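My sister-in-law works two buildings over from the Skov workshop in Wirnlow, and in May she passed along a sign-up sheet for their open afternoon. I put my name down mostly because I had the day free. I used to run a packing line, and I like to see what other people are doing with machines. It was a fifty minute drive for me and there was parking in the back.

The group on the ground floor is small. They had set up three stations and took visitors around in batches of eight or nine. The first was a slide talk on the history of the building, and I won't go into that. The second was a table of old grippers you could pick up and squeeze. The third was the one I had come for, two arms handing a small part from one to the other. They call the project Nesis. I asked what it stood for and was told it didn't stand for anything.
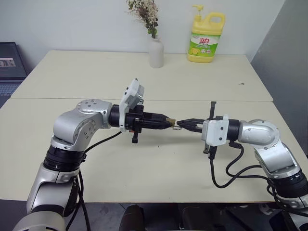 Skov Workshop – Two-Arm Handling Team

Preben Norðdahl ran this station. He talked quietly and you had to stand close, so the people at the back of our batch missed a lot of it. What I got down in my notebook is below, and if I have any of it wrong that is my fault and not his.

The job sounds like nothing. One arm holds a small tan block, the other arm comes over and takes it, and then the second arm has it and the first one doesn't. A two year old can do it. On my old line we would have paid a lot of money to avoid ever needing it, because we would have put the part down in a jig and let the next machine pick it up from a known spot. Preben said that is still the right answer in most factories and he would tell you so if you hired him. His interest is in the places where you can't put a jig, like a repair bench or somebody's kitchen.

Each arm has a two-finger gripper with a small camera mounted by it on a white bracket. The brackets are 3D printed. Aliki Lazaridis, the other team member on the station, told me they had gone through a lot of versions of the bracket before they got one that didn't get in the way of the fingers. She had a shoebox of the old ones under her desk and gave one to a kid in our group.

The table was a plain cream one pushed up against another just like it, with a vase of dried flowers and a big yellow bottle of dish soap standing at the back by the wall. I mention it because I was expecting a cage and a light curtain, and it was closer to the back room of an office. We had to stay behind a strip of tape on the floor while the arms were on. Aliki kept one hand on the stop button the whole time and did not take her eyes off the table to answer questions, which I approved of.

I asked how often the handoff works. Preben said that in their last set of 100 tries it worked 88 times. I thought that was pretty good. He didn't. He said on a line you would be sweeping parts off the floor all day, and he is right about that. Most of the misses happen at the moment both hands are on the block. If the first hand lets go too early, it drops. If it lets go too late, the two arms pull against each other and the block twists or shoots out sideways.

The way they teach it is by having a person move the arms through the job over and over and saving what the cameras see each time. They had 235 of those saved when I visited. Aliki did most of them. She told me the first 50 were so uneven that they ended up throwing them out, and that you get better at it the same way you get better at backing up a trailer.

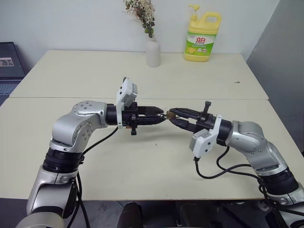

Both grippers on the block, Nesis station.

We watched the handoff several times. It is slow. I timed one on my watch at a little over twenty seconds from start to finish, and a good part of that was the two hands creeping toward each other. The quiet surprised me more than the speed. Our old machines ran on air and you wore ear plugs from the time you walked in. You could hold a normal conversation next to these, or you could have if Preben spoke up.

One of the tries we saw was a miss. The block fell on the table and rolled a few inches, Aliki hit the stop, put it back, and they went again. I was glad they didn't try to hide it. I have been to trade shows where the same demo runs perfectly for three days and you find out later that it couldn't do anything else.

A man in our group asked whether it would work with an egg. Preben said no. The man asked about a bolt, and Preben said maybe, if it was a big one. They are going to try different shapes next, starting with short lengths of dowel. There was some talk of a partner called Trisonness who would lend them softer fingertips, but it wasn't settled and I gather I wasn't supposed to hear that part, so take it for what it is worth.

Afterward there was coffee in the hallway and a sheet to sign if you wanted to hear about the next one. I signed it. If you go, get there early and stand on the left side of the tape. From the right you spend most of the time looking at the back of somebody's head.

Comments

Dale R.
We had a two-arm cell at our plant for a year and the cables were the biggest headache. They snagged on everything. Did they say how they deal with that?

Reply from the author
I didn't ask. The ones I saw just hung in loops down to the table. I will ask if I get back there.

mbk
How heavy was the block?

Reply from the author
They didn't pass it around. It was small, that's all I can tell you.

Corinne
I was in the batch after yours and we saw two drops. My son still has not put down the gripper from the second table – they let him keep it.

Pete from the old line
Twenty seconds a part! Remember what they used to say to us when we went over two?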